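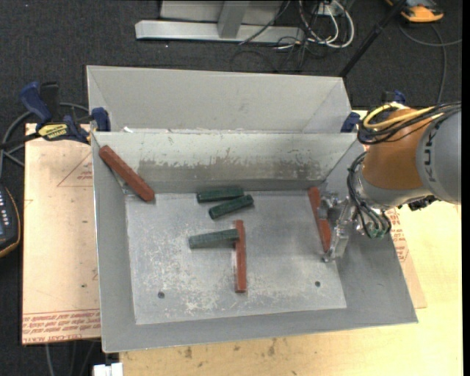

The arm goes in for the red block on the right.

The Last Red Block

By the third Friday in May we had given the bin its own name, the Quarry, and we had all been cut off from it at least once by the bell.

Mudton School shut its doors at five, and the robotics club was supposed to be out before that. We never were. There was always one more run, and then one more after it, and then somebody's mum in the car park with her lights on.

The job sounded so easy when we signed up for the Venitetti Cup! Blocks in a bin, red and green, all lying any old how. The arm had to take out the red ones and leave the green ones behind. You got 290 seconds. You weren't allowed to touch anything once the clock was going, and you weren't allowed to tell the arm where the blocks were. It had to work that out for itself.

"It's going for the right-hand one," I said.

"It always goes for the right-hand one," said my sister, who was on the laptop. "I told it to like the walls."

She had, too. She'd spent the whole of half term on it, at our kitchen table, with our dad's loaf tin and a handful of dominoes. Her idea was that a block leaning on a wall has a bit of air behind it, and fingers need air. I thought it was mad. I'd wanted to start in the middle, where one of the reds lay with a green one resting across it, because that was the hard one and I wanted it over with.

We'd argued about it all the way home on the bus, and in the end we'd tossed a coin, and I'd lost, and I have never been so glad to lose anything in my life.

The fingers went down either side of the red block. I love that part. There's a hum and then the hum changes, just a little, and everyone in the room leans forward as if that would help.

"Come on," said the boy from Year 8, who had only come for the biscuits back in the autumn and now wrote most of our code for the colours. "Come on, come on, come on."

The fingers closed. They slipped. The arm stopped, went up the width of a hand, and thought about it.

In April it would have given up there. That was the old program, the one we'd called Semaan after the street the bus stops in, and Semaan sulked. One miss and it went home to its starting place and sat. Haremik was the new one. Haremik had been running for four days and it had a line in it, my line, my only line in the whole thing, that said try again from a bit further round.

It turned its wrist. It went a bit further round.

Then the block was in the air. Up over the rim it came, swinging slightly, with all of us shouting so loudly that our teacher put her head in from the corridor to see who was hurt.

"One!" yelled the Year 8 boy.

"How long?" said my sister. She hadn't looked up.

I checked the clock. "Twenty-seven seconds."

She did look up then. Our best in practice had been twice that. There were two more reds to find, the long one up in the corner and my awful one in the middle, and the arm was already swinging back over the bin, taking its time, having a good look at what was left.

"Middle next," I said. "Please, please, middle next."

My sister put her hand flat over the screen so that I couldn't see what it had picked.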